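Handout 5: The Two-Stick Task and the Left Wrist Fault

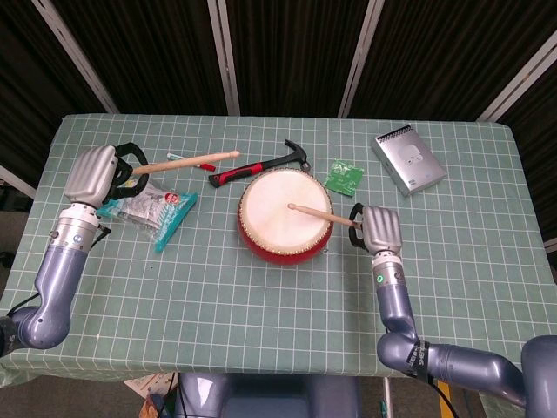
Fig. 5.1. Both arms over the table, one stick in each hand. The right stick is on the drumhead.

Read before the Monday lab. Bring the Wevik log sheets from last week.

Background

The drum task is the first one in the course where both hands hold a tool at the same time. In the earlier labs the arms took turns, so a fault in one arm stopped that arm and nothing else was affected. With two sticks moving over a shared table, a fault in one arm becomes a problem for both. The case in this handout happened in the Plesell lab in January. No one was hurt. One stick was broken and the left wrist had to be recalibrated.

The setup at the time used the Edine motion controller, with the Cormier safety layer running between the controller and the arms. Students write their programs against Edine. They do not normally touch Cormier, and one of the points of this handout is that they should still know what it does.

What happened

The program was a simple alternating pattern: left strike, right strike, repeat. The run was set for 600 strikes. Each hand returned to a raised position after its strike and waited for the other hand to finish.

Partway through the run the left hand began to land late. The delay was small at first and did not show up as an error. The operator heard the rhythm go uneven but let the run continue. After a further 20 strikes the left stick was still on its way down when the right stick started its own strike. The sticks met above the drumhead. The left hand kept closing and pushing toward its target, and the stick split near the grip.

The Cormier layer then stopped the left arm. It did not stop the right arm, which carried on striking until the operator pressed the stop button.

Timeline from the log

Start of run: both arms report ready. No warnings.
First drift: left wrist position error begins to grow. Still under the limit.
Drift plus 20 strikes: sticks in contact.
Contact plus 2 seconds: left arm stopped by Cormier, force limit exceeded.
Contact plus 5 seconds: right arm stopped by operator.

Causes

1. Wrist slip. The coupling in the left wrist had worked loose. The motor turned the correct amount, but the hand did not. The motor-side encoder therefore showed a smaller error than the true one at the stick tip. This is a common kind of fault, and it cannot be found by looking only at motor readings.

2. Timing by clock. The student program said "wait" but the wait was a fixed time. It did not check that the other hand was clear. As long as both arms were healthy, the result looked the same as a real check.

3. Force limit set for the wrong job. The limit had been left at the value used for the lifting lab. Lifting needs more force than drumming. A lower limit would have stopped the left arm at first contact.

4. Separate stops. Cormier was configured to treat the arms as two machines. That was correct for the earlier labs and was not changed when the drum task was added.

Any one of these would have been a minor matter. The first started the trouble, the second let the sticks meet, the third broke the stick and the fourth left an arm moving after a fault.

The table

Look again at Fig. 5.1. There is a claw hammer right by the drum, partly over it, and a marker or pen and a snack bag lie under or near the left stick. When you do your workspace check, treat each loose object on the table as something a stick or hand can strike, push or drag. A heavy object near the drum matters more than a light one. A stick that comes down on a hammer head produces a sudden load very different from the one on a drumhead, and the force limit has to cope with it.

List the objects on the check sheet by name. "Table checked" is not enough and will be sent back.

Note also the black cables by both arms. Add cable position to your check before any motion and look for places where a cable could catch as the elbow moves.

Changes to the lab procedure

Link the stops in Cormier before loading any two-hand program. A fault on either side must stop both sides.

Set the force limit from the drum table in the lab manual. Do not carry over the value from another lab.

Replace every fixed wait with a position check on the other hand. Include a timeout. If the timeout is reached, the program stops and does not retry.

Run a wrist check at the start of each session: move to the reference point, compare the stick tip with the mark, and write down the difference for each hand.

Stop the run if the rhythm changes. You do not need a warning on the screen to press the button.

Keep people outside the reach of both arms while the controller is enabled, including between runs.

After a fault

Leave the arms where they stopped. Do not open the hands from the program, as this can drop or release a stick under load. Save the log first. Then disable the controller, confirm that both sides are disabled, and call the lab instructor before reaching over the table.

Write-up

Submit one page per pair. Describe how your program would behave if the right wrist slipped in the same way as the left one did. State which check would catch it first and what the other arm would be doing at that moment. Attach your wait code before and after the change, and your completed check sheet.

Reading for next time: manual section on encoder placement, motor side and joint side.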